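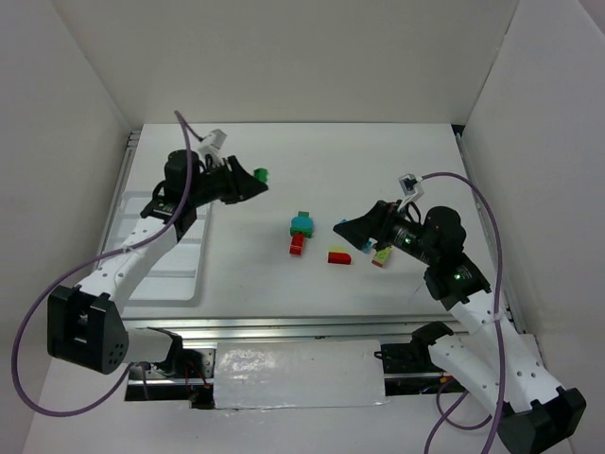 3.2 Trays, blocks and the business of putting away

Before we turn to the results it seems only fair to spend a little time on the objects themselves, which tend to get a single line in papers on tidying and deserve a good deal more. Anyone who has shared a home or a classroom with small building blocks knows that the trouble starts when play is over and they have to go back somewhere. The "somewhere" is what interested us most, and we chose it with more care (and more arguing) than any other part of the study.

We began with 11 storage trays, gathered over one spring from school suppliers, kitchen shops and our own cupboards. Damián Maldonado, who kept the tray log, measured each one for depth, the height of its dividers and the width of its narrowest compartment, and he also noted how easily a block could be lifted out again with two fingers. That last note became surprisingly important to us. A deep tray holds more and looks neater from across the room, but the people in our May pilot kept tipping the deep ones over to get at whatever was at the bottom, and then of course there was a second round of tidying to do. By the end of the month the deep trays had all gone back on the shelf, and we kept two shallow ones for the main sessions.

Figure 2 gives a fair idea of the general type. The tray on the left side of the table is white and shallow, with rounded corners, and its compartments are formed by raised horizontal dividers. The rounded corners matter more than one might suppose. In the square-cornered trays from the pilot, a block pushed hard into the corner tended to stay there, and several people told us (with some feeling) that they had given up on those corners altogether. Dividers that stand up from the base also give the hand something to work against, so a block can be set down a little carelessly and nudged along until it settles.

The full stock for the study came to 498 blocks. Rania Helmy and Karim Zerouali checked them one by one for chips and rough edges, which took two long afternoons and a great deal of tea, and sorted them by color into lidded tubs. We left the dark colors in on purpose. A dark green block, such as the one raised at the upper side of the left gripper's tip in Figure 2, is easy to pick out over a white surface, yet in the pilot the dark greens were the ones most often put away with the wrong neighbors. They were mistaken for black in the evening and for blue on cloudy mornings. We considered repainting them a brighter shade and decided against it, as real toy boxes are full of such near misses and we wanted ours to be too.

A word about the table. We had tried wood, a patterned cloth and a gray felt mat before settling on a plain white work surface. The felt was the favorite among our older participants, who liked how quiet it was, and we were sorry to give it up — but it held the blocks in place so well that sliding them, a habit nearly everybody has, became hard work. Pale, undecorated walls were chosen in the same spirit. Dalia Zaki had found that people's eyes wandered to a busy background whenever they paused to decide where something belonged, and it is exactly those pauses we hoped to understand.

Across the main sessions we recorded 170 complete put-aways, each one running from the first block touched to the last one placed. We did not tell participants which compartment was meant for which color, and we labeled nothing. Most settled on a scheme of their own within the first handful of blocks and then defended it stoutly, even when it stopped working. Kendra Lapointe, reading through the session notes, began calling these "first-block rules," and the name has stuck: wherever the first block of a color lands, the rest are very likely to follow, crowded compartment or no. When a compartment did fill up, people were far more willing to pile blocks on top than to open a second one for the same color.

We return to piling in Section 4, where the two trays are compared compartment by compartment. The wording of the instructions, along with the tray measurements from the pilot, is given in Appendix B.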